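The rulebook that starts with a bottle of water

Wyn Llewellyn has the kind of laugh that carries across a hotel lobby, and it comes out most often when somebody asks him whether service robots need more rules. "More? No! Better ones, please. Ones you can read standing up."

He has spent the past two years writing exactly that. The Voyle guide to good practice for robots in guest rooms was put online on December 29, 2024, and it has since been picked up by hotels, training schools and a couple of software teams he had never heard of. It covers how a machine should enter a room, what it may touch, what it must leave alone, and how its makers should collect the human examples it learns from. That last part is the one he can't stop talking about, and it is the reason I wanted to meet him.

We sat down in Avville, where he shares an office with Apostolos Mitsotakis-Vlachou, his co-author. Mitsotakis-Vlachou ran housekeeping teams before he moved into automation, and the two of them interrupt each other constantly and cheerfully.

"People think the safety chapter is the hard one," Llewellyn said. "Speed limits, stop buttons, keeping away from feet. That's well understood. The hard part is manners. What does it mean to tidy somebody's desk and respect it at the same time?"

The first draft had 40 rules. Testing it meant going through 2,313 recordings of ordinary room work done by people, from making beds to folding towels to setting out the free water, and asking of each one whether the draft would have called it good work. Quite often it didn't, and the draft was what had to change.

"We had a rule that said clear the surface first," Mitsotakis-Vlachou said. "It sounds sensible. Then you watch a good room attendant and she does no such thing. She works around the charger, she works around the papers. She knows where her job ends. I was so happy when we crossed that rule out."

What replaced it is a page on boundaries, and both men are plainly proud of it. Anything that might be a guest's stays where it is. Anything the robot brought in, it may move. If it can't tell which is which, it stops and asks a person. Diren, a small company that builds arms for carts, now uses that page as its checklist before every trial.

I asked about the recordings themselves. The guide says they should be made in real rooms or in rooms furnished like real ones, with both hands in view for as much of the task as possible, and at the worker's own pace. Staff must agree beforehand and can have a recording deleted later without giving a reason.

"Both hands, yes, write that down," said Llewellyn, leaning over my notebook. "One hand holds the tag, and the other one is doing something too – resting, steadying, keeping the next tag where it can be found. If you only label the busy hand, you throw away half the skill." 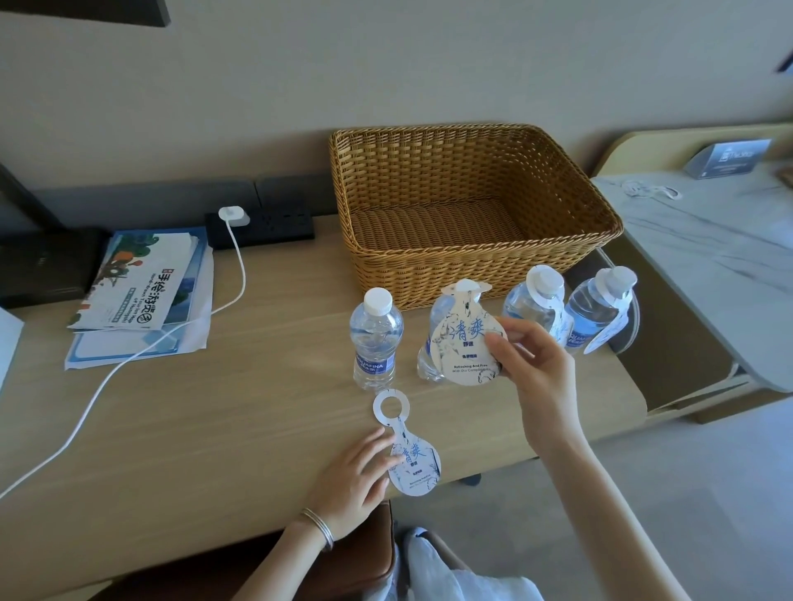 "And paper is wonderful," he went on. "It's light, it bends, it slides off the edge when you breathe on it. A tag with a hole in it has to go over a cap without tearing. You do it without thinking. For a machine it's a proper little adventure, and the guide says to treat it as one. Score the finished tag and the bottle separately, and say so when one of them goes wrong."

Mitsotakis-Vlachou wants the wording facing the guest, and would like that scored as well. Llewellyn thinks it belongs in each hotel's own house rules. They have argued this since June and were still at it when I put my coat on.

A second edition is under way, with a chapter on bathrooms written with the training school at Trukska. There will be a section on reporting failures, too, which Llewellyn hopes to keep to 2 pages. "Tell us what you dropped," he said. "I love those reports. I read them over breakfast."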